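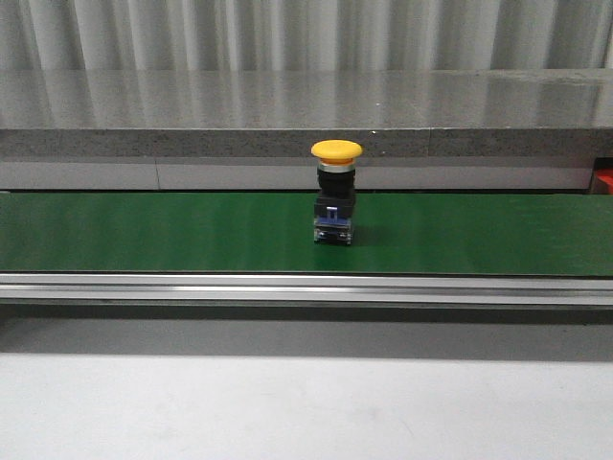 *E-stop switch on the green belt. Yellow cap, contact block at the bottom.*

**April, bench 2, after lunch**

Picked up the Grotard hand pump again, the one that drives the small spreader. Complaint from the training yard was "jaws creep shut under load." Réjean wrote that on the tag, along with a drawing of a sad spreader that I'm keeping.

Pumped it up against the test block, closed the valve, went for coffee. Lost 7 bar by the time I got back. The coffee machine is slow, but it isn't that slow.

Pulled the release valve first. Seat looks fine. Ball looks fine. Swapped the ball anyway, for morale. No change, and morale went down.

Check valve next. Found a curl of thread tape sitting across the seat like it paid rent. There is no thread tape anywhere on the Grotard drawing. Mahmoud says he has never used thread tape on hydraulics in his life. Ashraf says the same, a bit faster. Moving on.

Cleaned, flushed, refilled, bled twice. Held at 99 bar through a full phone call with Doaa about hose storage, and those are not short. Calling that a pass at low pressure. Still have to do the full load hold.

Other bits:

- Stalent couplers: the female half on hose 37 won't latch unless you talk to it. Spring is tired. Shaimaa has the kit on order. Red tag on it until then, and please leave the red tag on it.
- Verberg cutter blades: left one has a nick near the tip. Somebody cut something hardened and has not come forward. Stoned it lightly, no crack showing under dye. Back on the shelf, look at it again next round.
- Bin 67 is labeled "O-rings, misc." It contains O-rings, misc., and a sandwich bag of what I think are faucet washers. Washers now in the trash.

Tomorrow: load hold on the Grotard with Réjean watching, so he can't redraw the tag. Need the big gauge back from Mahmoud's bench before then. Mine sticks at the low end and I don't trust it any further up.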